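Start | Kurse | Skripte | Termine | Anmelden

Diese Seite verwendet Cookies. Mit dem Weiterlesen stimmen Sie zu.

Hauswirtschaft kompakt, Skript zu Einheit 8: Kleingeräte auf der Arbeitsplatte

Stand: 22.3.23

Wer im Februar dabei war, kennt die Grundregel schon: Auf die Arbeitsplatte gehört, was täglich läuft. Der Raclettegrill läuft nicht täglich, auch wenn sein Besitzer das in der Vorstellungsrunde behauptet hat. Toaster und Mikrowelle dürfen bleiben. Streit gibt es erfahrungsgemäß nur darüber, wer von beiden nach vorn kommt.
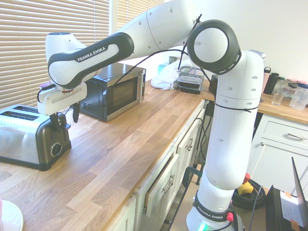

Abb. 2: Toaster am linken Ende der Holzplatte, Mikrowelle dahinter an der Wand

Zu beachten beim Toaster: Hebel und Drehregler müssen ohne Verrenkung erreichbar sein. Über den Schlitzen bleibt Platz, Hängeschränke mögen keine Hitze. Krümelschublade wöchentlich leeren (ja, die meisten Geräte haben eine).

Zu beachten bei der Mikrowelle: Lüftungsschlitze frei halten. Die Tür muss ganz aufgehen, ohne vorher den Toaster spazieren zu tragen. Teller zum Abstellen griffbereit, aber bitte nicht auf dem Gerät stapeln.

Holzplatten werden nebelfeucht gewischt und danach trockengerieben. Öl dünn auftragen. Wer 50 ml auf einmal ausgießt, hat einen Salat ohne Salat.

Hausaufgabe: eigene Arbeitsplatte skizzieren, Steckdosen einzeichnen, zwei Geräte in den Schrank verbannen. Trauerzeit nach Ermessen.

Kontakt | Impressum | © Kursküche Hisville | Nach oben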